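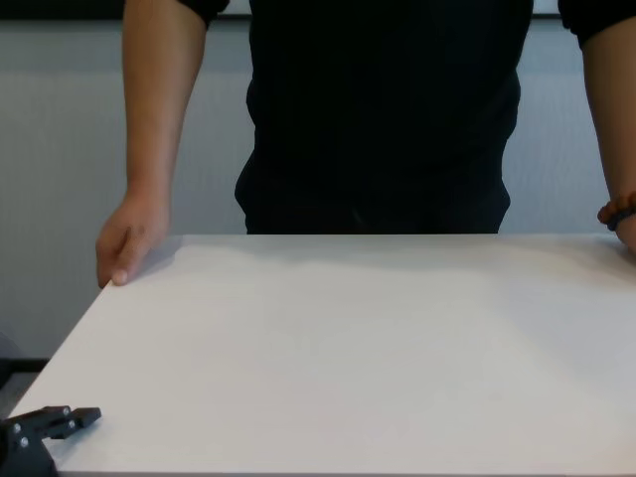
Figure 9.1 A white rectangular work table.

Chapter 9
Fixed and Variable Costs

Every business pays some costs whether it sells anything or not. Rent is the usual case. Other costs rise and fall with output, such as materials, packaging and hourly wages. This chapter shows how to separate the two and how to use them to find a break-even point.

We will follow one small firm, Dimitriou, a furniture maker in Jerncombe. Its owner, Edin Kelmendi, pays $3,765 a month in rent and insurance. That figure is the same in April as in any other month.
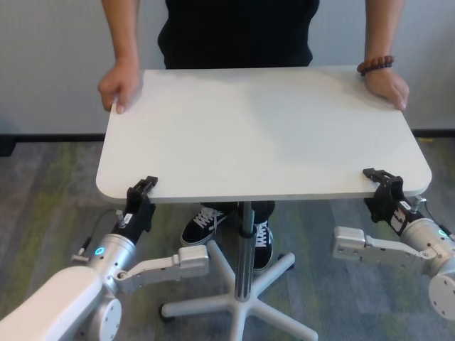
Figure 9.2 Table with a single column and a five-spoke base.

Materials for one table cost Dimitriou $20 more when they are bought in small lots. In April the firm had an order from Zedirstead for 500 tables, so it could buy in bulk. The cost per table fell, but total spending on materials went up.
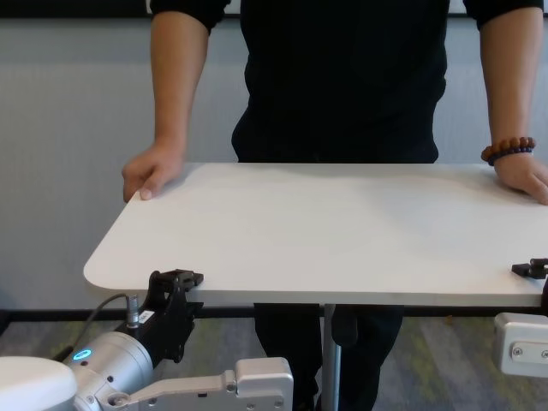
Students often mix up these two ideas. A variable cost changes in total as output changes. A fixed cost stays the same in total, but the share carried by each unit gets smaller as more units are made.

9.1 Sorting Costs

Start with a full list of the firm's monthly bills.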